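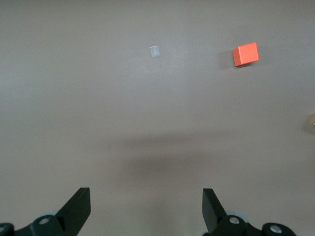
Fig. 1. Small pale square on a gray tabletop.

Section 2: Setting up your Soriser dry food feeder

Last updated: July 24, 2019
Print this page | E-mail this page

Read this section before you pour in any kibble. If you have already poured in the kibble, pour it back out and we'll say no more about it.

The Soriser is for dry food only. Wet food, soaked food, raw food, table scraps and anything with gravy must stay out of the hopper. We have had feeders come back for service with gravy in them, and the people at the service bench would prefer not to talk about it.

Before you start

You will need a level spot on the floor near an outlet, a dry cloth, a kitchen scale, and a room with the door shut and the animal on the other side of it. Cats in particular like to help. Dogs like to help too, but they do it with the food that has landed on the floor.

The feeder comes in two versions. The Brodine hopper is the small one and holds 1000 grams of dry food. The Cairns hopper is the tall one and holds 2000 grams. The name is molded into the underside of the lid. Everything below applies to both unless it says otherwise.

Assembling the feeder

1. Wipe the hopper, bowl and lid with a dry cloth. If you wash them first, let them dry overnight. Damp kibble swells, and the portion wheel was not built for paste.

2. Set the base on the floor with the outlet cover facing the wall. Carpet is fine if it is short. On deep carpet the base leans, and a leaning feeder gives small breakfasts.

3. Drop the portion wheel onto the spindle with the arrow pointing up. It should turn freely with one finger. If it needs two fingers, it is upside down, whatever the arrow seems to be telling you.

4. Lower the hopper over the wheel and turn it clockwise until it clicks. There is one click. A second click means you have pushed past the stop; turn the hopper back and start this step again.

5. Slide the bowl under the chute until the rear lip catches.

6. Run the cord behind the base and through the clip. Plug it in. The display shows two dashes and then the word SET.

CAUTION: Keep fingers, whiskers and tails out of the chute while the feeder is plugged in. Unplug it before you reach in for any reason, including a good one.

NOTE: The cord sleeve slows down a chewing puppy. It does not stop one. If your puppy regards cords as a food group, use an outlet the puppy can't get to.

Filling the hopper

7. Check the size of the kibble. Pieces should be smaller than the hole in the round gauge taped inside the lid. Food that won't go through the gauge won't go through the wheel either. Large-breed dental chunks are the usual offenders.

8. Pour the food in slowly and stop at the fill line. The space above the line is not a bonus. It lets the lid seal.

9. Press the lid down at all four corners and close the latch. Raccoons are outside the scope of this manual, but a determined cat can lift a lid that is down at three corners, and will work out which three while you are at the store.

10. Cut the date panel off the food bag and keep it with the feeder papers. You will want it if you ever have to call the food maker, and the bag will be long gone by then.

Do not top up old food with new. Let the hopper run down, empty the crumbs from the bottom, and then refill. The crumbs are the oldest part of the meal and they go stale first. Your pet knows this already and has been trying to tell you.

Setting the portion size

The feeder measures by volume, but pet food is sold and served by weight. One turn of the wheel may give a different weight with each brand, so you have to do this part yourself.

11. Put an empty cup on your kitchen scale and zero it.

12. Take out the bowl and hold the cup under the chute. Press and hold TEST until the wheel makes one full turn.

13. Weigh the cup and write the number on the card in the back of this manual.

14. Repeat twice more. The first turn nearly always comes up light while the wheel is filling. Ignore it and use the average of the other two.

15. Divide the daily amount printed on your food bag, or the amount your vet gave you, by that average. The answer is the number of turns per day. Round down. Your pet will have views on rounding down.

NOTE: Count treats toward the daily amount. If more than one person in your home hands out treats, ask them all, and ask them separately.

Do steps 11 to 15 again whenever you change foods, even if the new bag is the same flavor from the same maker. Kibble shapes get changed without much of an announcement.

Setting meal times

16. Press CLOCK and set the time with the arrow keys. Press CLOCK again to save.

17. Press MEAL. The number 1 blinks. Set the time of the first meal, press OK, then set the number of turns and press OK again.

18. Repeat for up to four meals. To skip a meal, set its turns to zero.

19. Press MEAL once more to lock the schedule. The display stops blinking. If you do nothing for 60 seconds, the feeder goes back to the clock and forgets whatever you had not saved, so have the numbers ready before you begin.

Try not to set breakfast for an hour when you would like to be asleep in the same room as the feeder. The wheel is quiet. The animal waiting for the wheel is another matter.

The clock does not change itself in spring or fall. Neither will your pet.

The first few days

Leave the old bowl in its usual place and put the feeder beside it. Let your pet see you set off one meal by hand with the FEED NOW key. Some animals walk right up. Others leave the room and consider their position for an afternoon. Don't carry them to it.

Stay home for the first two days of scheduled meals and check that every one has dropped and been eaten. Don't rely on the feeder alone while you are away. Have a person stop in daily, even if all they do is look at the bowl, top up the water and get stared at.

If a pet refuses food for a full day, call your vet. The feeder can tell you that it served a meal. It has no idea who ate it.

CAUTION: In homes with more than one pet, the Soriser feeds whoever gets there first. Do not use it for prescription food unless the animals are kept apart at mealtimes.

If something isn't right

Display shows JAM: Unplug the feeder, lift off the hopper and clear the wheel with the dry brush. Do not use a fork. The wheel is softer than a fork.

Display shows LOW: The hopper is nearly empty. The warning stays on until you refill and close the latch.

Display is blank: Check the outlet with a lamp. If the lamp works, look at the plug end of the cord for tooth marks.

Meals are too small: See step 2 (leaning), step 7 (large kibble) and step 14 (first turn counted by mistake).

Meals are too big: Ask whether anyone has been pressing FEED NOW. We have met a beagle who could do it. The key lock is in Section 3.

Replacement wheels, lids and bowls can be ordered from Warkent using the order form at the back of the manual. Give the hopper name when you write, as the lids are different sizes. Questions about this section go to Leonie Albers in Customer Guides, who also takes corrections and has asked for fewer photographs of the beagle.

Continue to Section 3: Cleaning, key lock and power backup.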